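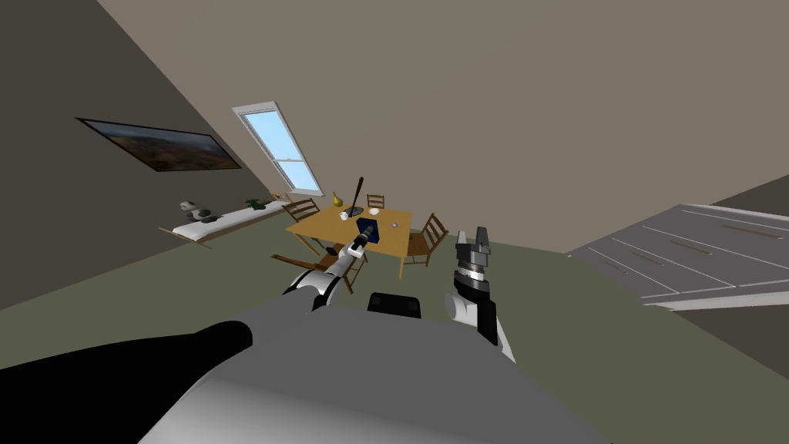 Dining table, with a dark blue box close to the near edge.

On the Selection and Upkeep of a Dining Table

Posted 6th November

Several readers have written to enquire about the procedure followed in this household when the old dining table was retired. The matter occupied most of the winter. The following account is provided for the benefit of persons presently engaged in a similar purchase, particularly those living in the older weatherboard houses of Skunside, where the dining room also serves as the passage to the kitchen.

The previous table was an extension model acquired at a clearing sale. Its leaf had swollen and could no longer be seated without a mallet. Repair was considered and a quotation obtained, but the runners had also worn and the cost could not be justified.

Measurement was undertaken first. The author's recommendation is to mark the proposed table on the floor in masking tape and to leave the tape in place for a fortnight, with the chairs arranged as they would be at dinner. The first outline proved unworkable within a day, as the sideboard doors could not be opened while anyone was seated on that side. The outline finally adopted was 223 cm long. A longer table would have fitted the room on paper. It would also have required every guest to stand whenever one of them wished to reach the back verandah.

Height received less attention than it deserved. The showroom tables were not uniform in this respect, and existing chairs with arms may not pass beneath the rail. The table selected stands 745 mm from floor to surface, and the carver chairs clear the underside by a very small margin. Readers are advised to take a chair to the showroom. Staff at Jandmont raised no objection to this and one of them kindly carried it in from the ute.
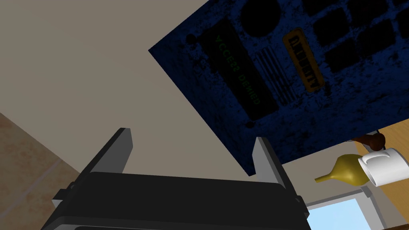
Timber was the subject of some disagreement within the household. One party favoured blackbutt for its colour, while the other preferred something darker that would not show the marks of hot dishes. Samples were placed on the kitchen bench, subjected to tea, beetroot and a damp glass, and examined the following morning. Blackbutt was adopted. The top is 25 mm thick, which was the middle of three options, and no sagging has been detected to date.

The question of finish remains open. The maker supplied the table with a hardwax coating and a leaflet recommending an annual refresh. A tin of Lonex oil was already in the shed from an earlier project and was trialled on the underside, where it left the timber slightly more orange than intended. It has accordingly been set aside for the garden bench. Any reader with experience of recoating a hardwax surface without sanding the whole top is invited to leave a comment.

Delivery was arranged for a weekday morning and required 2 people, the removal of one internal door and the temporary relocation of a bookcase. The order of these operations is important. The bookcase should be moved before the door comes off its hinges - in this instance it was not, and the skirting board in the hall now bears the evidence. The paint has been matched, although the repair has yet to be carried out.

With regard to daily use, the household has adopted the following practice. Crumbs are brushed before wiping. The cloth is wrung out thoroughly. Placemats are compulsory for children and strongly encouraged for adults. Homework may be completed at the table provided that a mat is placed beneath the page, a provision introduced after a long division exercise was found permanently impressed in the surface near the window end.

The first formal dinner was held in the second week after delivery. The menu was ordered from Smadi, as the oven was awaiting a new element, and the lamb was very good. Eight were seated without difficulty. A ninth chair can be accommodated at the corner, although the occupant will have a table leg to contend with and should be informed in advance.

The remaining item is the light fitting, which was centred over the old table and now hangs well to one side. An electrician has been booked for December.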